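Gripper reports closed on cloth but width reading drifts, then takes stop

Nhi Hứa
Posted 6th September

We are using a hand-held two-finger gripper for bedroom tidying work: picking up cloths and bedding from a made-up bed. The fingers have the blue textured pads on the ends. The tracking software is Koller, and the logs go to a machine called Esmont in the next room.

The fault is as follows. For the first 25 or so minutes everything is fine. After that the width reading starts to creep upwards while the fingers are held shut on cloth. When it passes the limit, Koller writes "width out of range" and stops the take. The last one died at sample 2435. Zeroing the gripper clears it for a few picks and then it comes back.

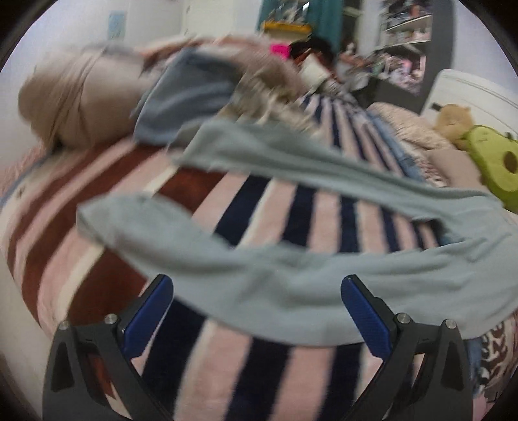
It never happens with hard objects. I have run the same session with cups and small boxes and got 497 picks without a single stop. With cloth, the best I have managed is 108. I have changed the cable and reinstalled Koller. The battery is new. Is this a sensor fault, or is something moving that should not be?

Rukum

Check the pads before you touch the sensor. Thin cloth lets the pads meet through it, and if you squeeze hard they shear sideways against each other. Once the adhesive behind a pad starts to let go, the finger settles a little further out each time and the software sees that as drift. Hard objects load the pads more evenly, so the fault stays hidden.

Push each pad along the finger with your thumb. There should be no movement at all. Then check the screws on the finger frames. Ours had backed out by a quarter turn and you could not tell by looking. Tighten them by hand with the power off, and keep your other hand out from between the fingers.

If all of that is sound, close the gripper on a feeler gauge when cold and again after half an hour. A different reading on the same gauge points to the sensor or its mounting.

Mimarville

had this, bought a new gripper, went away. Also try turning the range check off in settings

Rukum

I would leave the range check on. With it off you will record a full session of wrong widths and only find out when you try to use them.

Nhi Hứa

Thank you. One pad on the right finger moves when pushed — less than a millimetre, but it moves. The screws were tight. I have cleaned off the old adhesive and stuck the pad back down, and it is clamped overnight. I will do the gauge test as well before going back to cloth, and post both readings.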